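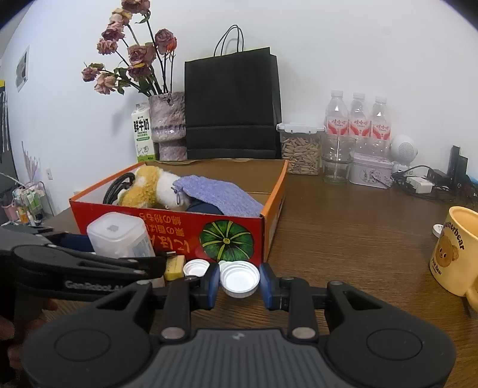
Fig. 4. Bottle caps and sponge block on the desk.

4. Filling and refilling the ink bottles

Read this section before you open a bottle for the first time. The steps apply to the Flerum desk set and to the larger Rotska set. Both use the same ink and the same caps.

4.1 Before you start

Work on a flat desk with good light. Keep pens, paper and anything made of cloth at arm's length. Put on the gloves from the accessory bag.

CAUTION: The ink stains skin and fabric. Keep it away from children and pets. If it gets in the eyes, rinse with clean water and call a doctor.

4.2 Filling a bottle

1. Unscrew the cap and lay it upside down on the desk.
2. Pull out the inner plug. Keep it with the cap.
3. Shake the refill pouch gently for 13 seconds.
4. Cut the corner of the pouch along the printed line.
5. Pour slowly until the ink reaches the lower mark on the bottle. A full bottle holds 50 ml.
6. Wait for the bubbles to clear, then top up if needed.
7. Wipe the neck with a sponge or a paper towel. Dried ink on the thread will stop the cap from closing.
8. Press the plug back in and screw on the cap by hand. Do not use pliers.

Note: Do not swap caps between colors. A small amount of ink stays under the rim and will tint the next bottle.

4.3 Thinning the ink

Ink that has been open for a long time may thicken. Add distilled water one drop at a time and stir with a clean stick. Stop when the ink runs off the stick in an even line. Tap water leaves a chalky deposit in the pen feed.

4.4 Storage

Store closed bottles upright, out of direct sun. An opened pouch should be used by the end of the following month. For example, a pouch opened on Jan 27, 2021 should be used up before the end of February. Write the opening date on the pouch.

Leftover ink must not go down the drain. Take it to a paint collection point.

4.5 Spare parts

Caps and plugs (part no. 277) are sold in pairs by Grisport. Sponge blocks are sold separately. When you order, give the bottle size and the color name printed on the label.

If a bottle still leaks with a new cap, check the neck for cracks and see section 7, Troubleshooting.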